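Canora Swap & Salvage Forum
Board index > Household > Sorting, Storing, Letting Go
Thread: The bin of things that are not anything
539 views, 14 replies

gravelboat
Posted 15 February 2021

I have spent the winter clearing out a house's worth of stuff and I am down to the last layer. You all know the layer. The kitchen things went to the kitchen. The tools went to the garage. The clothes went to Prestport in bags, and good luck to them. What remains is one category, which is "none of the above," and it is winning.

My current system is gray bins. One for going, one for staying, and every evening I move things from one to the other and back again. It's good exercise.

So how do you sort the last layer? By kind? By size? By who is going to shout if it leaves the house?

tin_lid
By who is going to shout. Everything else is theory.

halfmoonmitten
By size, always. Big things out first, because once the big thing is gone you can see what is under it, and then half the time the small stuff is plainly trash and you can be done before supper. I did my mother's sewing room that way. It took a weekend and one argument.

Pedalboard58
Disagree with size. Size is how you end up with a bin holding one teapot, one shoe and a globe, and all you can say about them is that they are medium. Sort by where it goes NEXT. Thrift, kid down the street, curb, shelf. If a thing has no next, it goes to the curb. I have moved house six times on this principle and I own very little, most of it chairs.

halfmoonmitten
You own mostly chairs and you're giving advice.

Pedalboard58
I am sitting comfortably while I do it.

gravelboat
The trouble with "where it goes next" is that I don't know where a book with no jacket goes next. The thrift place in Prestport stopped taking books in October. The little free library by the post office is full of diet books and will be until the sun goes out.

orchard_ledger
Put the book in there anyway and take out a diet book. One in, one out. You're performing a service.

On the general question, I think you have too few bins. Two bins is a yes/no question and the last layer is never yes/no. I use four: toys, paper, hard stuff, soft stuff. It's dull and it works. You pick a thing up once and you don't have to have a feeling about it.

tin_lid
Where does a doll go, toys or soft stuff?

orchard_ledger
Toys.

tin_lid
It has a soft outfit on.

orchard_ledger
I'm not doing this again. We did this in the puppet thread.

kettle_and_string
I'm with gravelboat, more bins just means more bins. I bought the Buzatu stacking set on the advice of this very board and now I have a storage problem made of storage. They don't even stack. They lean.

What did help me was laying things out so nothing sits on top of anything else. A pile looks like a job. The same stuff spread over the bottom of a bin looks like six decisions, and I can make six decisions if there's coffee.

Pedalboard58
Spreading it out is procrastination with better lighting.

kettle_and_string
And yet my hall closet closes. How's yours?

Pedalboard58
Full of chairs.

gravelboat
OK, to give everyone something definite to fight over. Bin with a baby doll in it, light blue outfit with the pale yellow trim. Dull green book at the left, little brown toy fellow with yellow-orange limbs sprawled on the end of it, black oval mesh thing above. Over on the right a green bumpy leafy item and a blue plastic piece with a ring on it. Second bin behind for whatever gets voted out. Have at it. 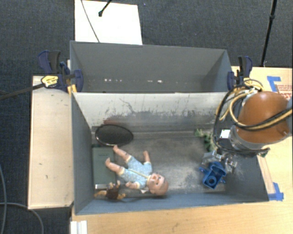
THE VOTES SO FAR (gravelboat will edit this post as people make up their minds)

Doll: stays in toys, four votes. One vote for "soft stuff," from tin_lid, which I am recording under protest.

Green book: little free library, in exchange for a diet book. Carried.

Brown toy: keep. It has the look of something a child will ask for by name the morning after it leaves.

Black mesh oval: no agreement. See below.

Leafy green thing: see also below.

Blue plastic piece: curb, says Pedalboard58. "It belongs to something," says halfmoonmitten. Tied.

halfmoonmitten
It DOES belong to something. A ring and little tabs on the sides, that's a part. You throw it out and within a week you'll find the rest of it under a bed, useless, and you'll think of me.

Pedalboard58
I threw out a part like that years ago and have never found the rest. I consider that a success.

orchard_ledger
Hard stuff. Label the bag "parts," put a date on it, look again in October. If the other half hasn't shown itself by then, out.

kettle_and_string
For the mesh oval I'd want to pick it up before I said anything. Could be half of something for a desk, could be off a speaker. From where I'm sitting it's a black oval with mesh and I'm not going to pretend otherwise.

tin_lid
It's obviously a hat for the doll.

kettle_and_string
It is not a hat for the doll.

tin_lid
Has anyone tried it?

orchard_ledger
Regarding the leafy one, if it's pretend salad it goes with the play kitchen. If it's decor it goes to the Patidberg church sale, where they price everything at a quarter and then argue you down to a dime. If it's real lettuce, gravelboat, please act soon.

gravelboat
I'll be brave and go squeeze it.

Pedalboard58
For the record my method would have had this bin empty by now.

halfmoonmitten
For the record your method would have had the doll on the curb in the snow, face up, scaring the mail carrier.

Pedalboard58
It would have had a next.

gravelboat
Going with orchard_ledger's dated bag for the blue piece and the oval, and kettle_and_string's spreading out for whatever comes down from the attic. tin_lid gets nothing. Next bin goes up when I've had my supper, and I should warn you now that it's mostly lids.

tin_lid
Finally, my subject.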